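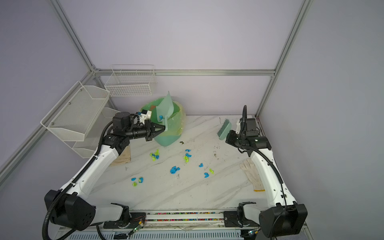

Re: left gripper drops the dustpan and the arm keeps going

From: Nicanor Mendoza
To: bimanual-users list
Date: 18 August 2022

Chak-lun Kan wrote:

> We are seeing something on our two-arm cell that I don't like and
> I'd rather ask than guess. The task is sweeping paper scraps into
> a dustpan and emptying the dustpan into a bucket. Left arm holds
> the pan, right arm holds the brush.
>
> On some runs the left gripper loses the handle partway through the
> lift. The fingers close the rest of the way on nothing and the
> controller reports "grasp OK" the whole time. The arm then carries
> on to the bucket and does the tipping motion with no pan in it.
> Yesterday the pan landed on the table and the wrist came down on
> it at full speed. No protective stop. I hit the e-stop by hand.
>
> We are on the Lomix controller with the stock Erness fingers. Grip
> force is set to 35 percent. Has anyone else had this, and is it
> the force or the fingers? I would also like to know why it didn't
> stop by itself.
>
> Chak-lun

Chak-lun,

Yes, we had the same fault in April and lost most of two weeks to it. I think you have two separate problems, and you should fix the second one first.

The grip. The stock fingers have flat pads. A dustpan handle is smooth, rounded plastic, and on most of them it gets narrower toward the end. If you clamp near the end, a flat pad touches it along one thin line. It holds fine while the pan is level. When the wrist rolls, the weight of the bowl turns the handle between the pads and it walks out. Raising the force made it worse for us, because the pads squeezed the taper and pushed the handle out faster. We went as high as the gripper would let us before we gave up on that.

What helped was moving the grasp up the handle, toward the bowl. The load on the pads goes down a lot when you shorten that lever.

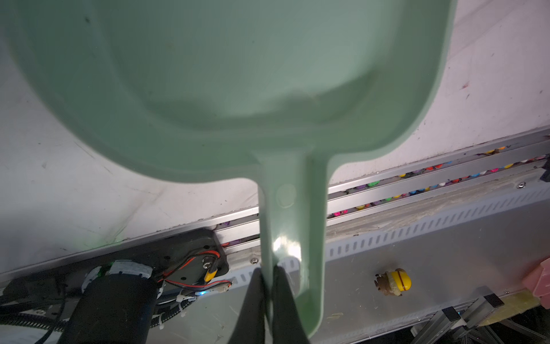 We also put a strip of thin rubber on each pad. Zamudio sells a self-adhesive sheet that cuts with scissors. Degrease the pads before you stick it on or it peels at the corner and then you have a new fault to chase. Ours is replaced every 2000 cycles whether it looks worn or not.

Check the pads for dust too. If your scraps are crumpled paper like ours, they shed, and the fine stuff ends up on everything the gripper touches. A wipe with alcohol between sessions made a difference I could measure in dropped pans. I don't have a proper number for you, only that the log got shorter.

The missing stop. This is the part that worries me more. "Grasp OK" on that controller does not mean an object is in the gripper. It means the motor reached its current limit while closing. Fingers that close fully against each other also reach the current limit, so an empty gripper passes. Look at the finger position as well. We treat any opening under 4 mm as an empty hand and abort the motion. Our handle measures 12 mm where we hold it, so there is plenty of room between the two. Measure your own handle before you copy my threshold.

Make the check run all the time and not only once after closing. Ours was originally a single check before the lift, and the pan slipped after that, so the program never found out. Now it is polled during every move, and a loss of grasp halts both arms. Halting only the left one is not enough. The right arm is usually still coming in with the brush, and a pan lying where it isn't expected can be kicked into it.

As for the wrist hitting the pan, I would look at the collision threshold. The Skarnano example project ships with collision detection turned down so it doesn't trip when the brush drags on the table. A lot of us started from that project and never turned it back up. You can leave it low during the sweep and raise it for everything else. Sweeping needs contact force, carrying doesn't.

A few things I would do before running it again:

Jog the left arm by hand and feel the wrist for play after that hit. We cracked a finger mount in a similar knock and it held for a day before it let go.

Look over the cable sleeve and the connectors on that side. Ours had pulled loose at the strain relief, and it showed up later as a dropout that looked like a software problem.

Run the whole task at reduced speed with the e-stop in your hand and drop the pan on purpose, at the start of the lift, in the middle, and over the bucket. If any one of the three doesn't stop both arms, it isn't fixed.

Keep people's hands out of the cell until that passes. We had somebody reaching in to pick up scraps between runs while the arms were still enabled – only paused – and that is now a written rule here. Arms off, then reach in.

One question back. Where in the motion does it let go? Ours was always during the roll and never on the straight lift. If yours goes on the straight lift, then I would suspect the closing speed or a bent finger before the pad shape, and most of what I said about the taper may not apply. If you can post the finger position and motor current for one bad run, with timestamps, I will compare it with ours.

I can send the monitoring script too. It is short and not pretty, and it assumes the left arm is the one holding the pan.

Nicanor Mendoza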